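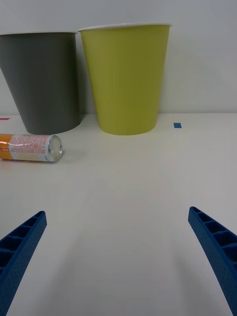
Flitby > Office > Sorting > Gallery

Search this site Go

Tabletop sorting, the Flodudar trial. Gray for general waste, green for bottles and cans. Running at the Pultstead office since April, 111 desks signed up so far. Quick gallery, more text when theres time.

Two colors, no lids. Lids got voted out in week one, too fiddly with a sandwich in the other hand.

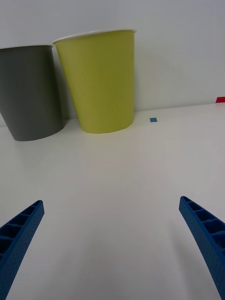

Do the caps stay on or come off, one reader wants to know, because the poster by the elevator says one thing and the email says the other. Caps on. Poster is getting reprinted.

Green is for drinks containers only. Bottles in, cans in, coffee pods definitley not.
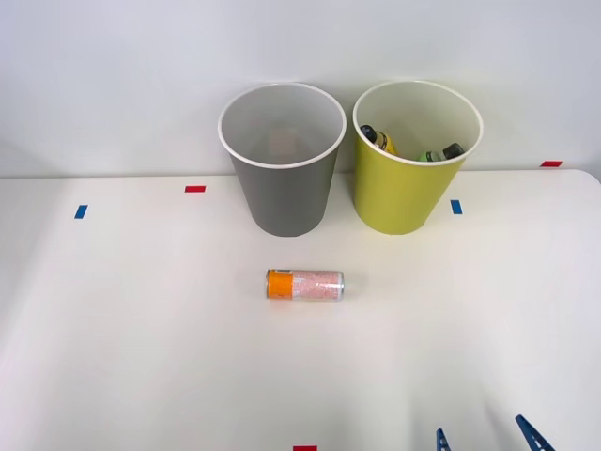

Leona Strand
Web editor, Pultstead office

Slim cans count same as the fat ones. Bottles can stand up or lean, doesn't matter, just get them below the rim if you can.
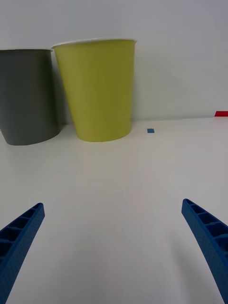

Same order on every desk please, it saves a lot of wrong throws. New sets from Michiels go out next month. Gray on the left, lime green next to it, back by the wall so your elbows have room. Swap them and people will get it wrong, we tried.

Comments (3)

what about tea bags?? gray?

Ours keeps sliding forward, sticky dots helped

Can 7 get a second green one, fills up by lunch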